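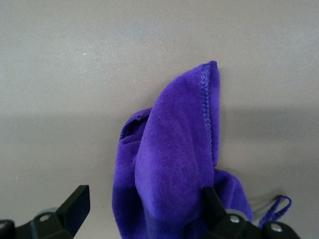 Okay, minutes for the October equipment planning meeting, typed up by me again (I did ask if anyone else wanted a turn). We had one big thing on the list, the towel and cloth folding cell for the laundry floor, and a few small ones that ate up more time than they should have. Valtteri Mustonen ran the meeting and kept the spending sheet. We started at 9:15 and the first half hour went to fingers. The slim black ones are fine for getting hold of a single cloth, and you can see a purple microfiber pulled up into a peak with one finger right up against it, but Hung worries about the hanging loops. The loop on that cloth sticks out to the side, and if it catches on something during a fold we get a jam. I said I'd take a wider finger any day for the bath towels. Valtteri pointed out that wider fingers are a separate line on the quote, so now they're a separate line on ours.

Quotes. We have two in hand. Zundorix will sell us the arm, the wrist camera and a stand as one package, with setup included and training for two people. Trondov came in lower on the arm but wants us to buy the stand and the safety scanner on our own, and by the time I'd added those in, the gap was pretty small. I like Zundorix, I've said so before, and I'll admit their sales guy answers email faster! Hung likes Trondov for the spare parts, which ship from a warehouse we can drive to. We went back and forth on it and did not vote. Valtteri wants both firms to requote on the same parts list so we're comparing the same thing.

Spare fingers and small parts. Agreed to put $570 aside for the first year. That covers finger pairs, pads and a box of the little screws for the brackets, plus a driver that lives at the cell and does not wander off to the dryer room. If we don't spend it, it rolls into the cable and hose money. I asked if we could buy the fingers now, before we pick an arm, and the answer was no, the mounts are different. Fair enough.

Table. This one took a while. We all like a plain pale top, it's easy to keep clean and a strong color like that purple really stands out against it. The trouble is most of what we wash is white. Hung would like a dark mat we can roll out for white loads, and I'd like two tops that swap. Mats are cheaper, so mats first. I'm getting samples. Lighting came up too, and we'll price a second overhead lamp on the Tidel account, as we already have credit sitting there.

Trial loads. Before we sign with anybody we want each supplier to run 100 of our own cloths, mixed, straight from the bin and as crumpled as they come. No pre-sorting. I'll pack the bags. Valtteri wants hemmed edges on every piece in the first bag and the fraying old ones kept for the second, and he wants the loops left on. Suppliers get 5 working days with each bag. Hung is writing up how we score a good fold (there was a short, heated talk about corners, which I'm leaving out).

Floor space. The spot by the pressing line is 8 feet deep, and both layouts fit with the cart parked sideways. The outlet is on the wrong wall — I've put in for an electrician's quote and heard nothing back yet. Valtteri will chase it.

Timing. We'd like the arm ordered before the holiday rush, and I don't think we'll make it. Hung thinks we will. If we miss it, the money carries over as long as the request is in, so I'm filing the request either way.

To do:
Valtteri: matching parts list to Zundorix and Trondov, electrician.
Hung: fold scoring sheet, wider finger prices from both.
Me: mat samples, lamp price, trial bags, funding request.

We wrapped up at 10:40. Next meeting is when the new quotes land, same room, and I'm bringing the mats.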